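The Autumn Term at the Carnuvgate Robotics Club

October 2018
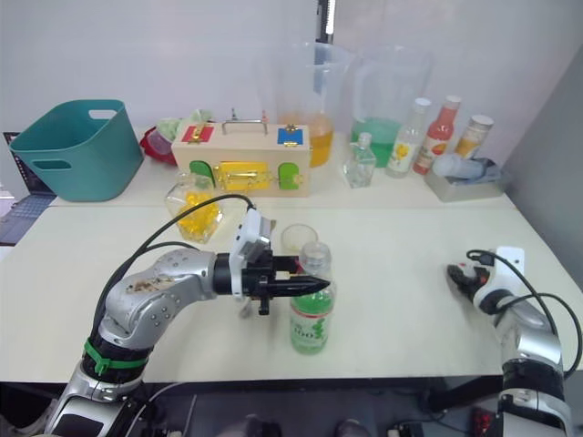
The two arms at the club's work table, with a bottle and cup in the center.

The Carnuvgate Robotics Club resumed its meetings in August, and I have been asked by several parents to set down in writing what the students are doing this term. I have kept this blog irregularly since the club was founded, and I am aware that the last entry left the matter of the second arm unresolved. It has been resolved. Both arms are mounted, both are running from the same software, and the students have begun work on the table tasks that will occupy them until the winter break.

The club has 19 members at present. The majority are in their second year with us and already know how to start the arms, home them, and stop them safely. New members are required to spend their first two meetings observing and reading the safety sheet before they take the controls. This rule was not popular when it was introduced, but it has been kept without exception, and I intend to keep it.

The project for the term is called Brikiment. The name was chosen by the students by vote, and I have not been given a satisfactory account of what it means. The aim of the project is to have two arms work together at one table on ordinary household objects. The first task concerns a plastic bottle and a plastic cup. One arm must approach the bottle from the side, close on it at a suitable height, and lift it. The second arm is to steady the cup. Pouring will be attempted only when the lifting and the steadying can each be repeated on request.

The approach to the bottle has taken up more of our time than any other part of the work. A light plastic bottle will tip if it is touched before the gripper has closed, and the students learned this in the first meeting of the term. They have since divided the approach into stages, with a stop shortly before contact, so that the position of the fingers can be checked and corrected. The stop adds time to each attempt. I regard it as time well spent, although there is a group within the club that would like to see it removed by the end of the month, and their argument will be heard.

Each gripper carries a camera mount above it. The students wished to know whether the camera should be used alone or together with a view of the whole table, and the question has been assigned to the software group as their written report. Transparent objects are a particular difficulty. The edge of a clear cup against a white table is hard enough for a person to judge from across the room, and the programs the students have written so far do no better.

The remaining objects are kept at the back of the table on purpose. There are pitchers with colored liquid, a sauce bottle and other bottles, a glass jar, a basket, and a wooden latch box with small doors. The latch box is reserved for the second half of the term. It was requested by the younger members, who have already drafted a plan for opening the yellow panel and have asked me on several occasions whether the date might be brought forward. It will not be.

Attempts are recorded in a shared log. The students have set themselves a goal of 600 recorded attempts before the regional meeting at Netport, and they have agreed that failed attempts are to be entered in the same manner as successful ones. Sigita Butkienė, who teaches mathematics at the school and joined the club as co-advisor this year, has prepared the form on which the attempts are entered. She has also taken over the review of the log, for which I am grateful, as my own handwriting was a frequent cause of complaint.

With regard to funds, the club has spent nearly $3000 on equipment and replacement parts. A portion of this was covered by a grant from Goel, a local supplier. The grant is subject to a short report, and the students will write that report themselves.

Families have asked whether visitors are welcome. They are, provided that they sign in at the front office and remain behind the marked line while the arms are powered. Visitors should not place bags or coats near the cables on the floor.

Permission forms for Netport are now available from either advisor. Students who have not yet chosen a group for the written report should do so at the next meeting. I expect to post the first results from the bottle task once the log has been reviewed.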